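From: Waraporn Sukprasert
To: hollilano-users
Subject: Re: [hollilano-users] grasp width jumps when the object is see-through

Nattawut Kaewsai wrote:

> Since updating to the September branch, our grasp width estimate is
> unusable on anything transparent. Opaque things are fine. With a clear
> plastic cup the width goes from plausible to fully open and back again
> inside a few frames, and the planner believes it every time.
>
> I already tried raising width_smooth from 100 to 319. It still jumps,
> only now it does it with a delay. Is this the segmentation or the finger
> tracker? Decha thinks it's the tracker. I would like Decha to be wrong
> but have no evidence.

Hi Nattawut,

Sorry to report that Decha is half right, and he will probably read this.

There are two things going on. The first is the segmentation mask. On a clear object the mask breaks up into islands, one for each part inside that the network finds interesting, plus a bonus island for every ceiling light reflected in the shell. The width code then takes the largest island and measures that. Which island is largest depends on the frame, so you get a very confident width for a circuit board, followed by a very confident width for a lamp.

The second is the fallback. When the mask score drops under the threshold, we stop using the mask and take the distance between the finger plates from the tracker. Fine in principle. But the tracker fits the screw hole pattern on each plate, and if it loses one plate it returns the last good value for that side with no flag set. I wrote that. There was a comment saying "temporary," which has been in the file longer than Evaristo has been on the project.

I have been going at it with a clear mouse on the table by the stairs, which has plenty of clutter behind the object and lighting I would not wish on any depth estimator.
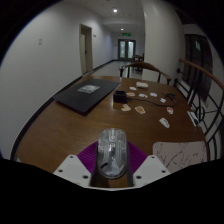 Clear mouse on the purple pad, both plates in view. Look at the glints on the shell before you blame your threshold.

On the recording this comes from, 783 frames long, the old code switched between mask and fallback 475 times. I had been telling people it was "a little twitchy."

What I have now, on the branch clear-width in the Dolham repo:

- islands are merged if they fall inside the region between the plates, before anything gets measured
- the tracker reports a separate validity bit for left and right
- the switch between mask and fallback has hysteresis, so it has to want it for a while

The hysteresis is the part I'm least proud of. It makes the plot look lovely, which is usually a bad sign. Rattana ran the branch against the old Pastska logs and found one case where the merge swallowed a piece of the finger plate and decided the object was as wide as the gripper. So don't put it on anything that closes with force yet. Replay only, please.

Could you do two things for me? Put width_smooth back to 100, as it hides the symptom and makes your logs useless to me. Then replay your cup recording with dump_masks=1 and send me the output folder. Not the video. The last time someone sent the video to the list, Sitthichai's mail server stopped talking to us for an afternoon.

If the validity bits flicker in step with your jumps, it's the tracker and Decha gets to be insufferable. If they stay solid and the width still jumps, it's the mask merge and I'll have another go at it.

One more question, for anybody reading: does someone depend on the old behavior where a lost plate keeps its last value? I want to return NaN and let the planner deal with it. The planner currently deals with NaN by driving to the home position at full speed, so I would fix that first.

Waraporn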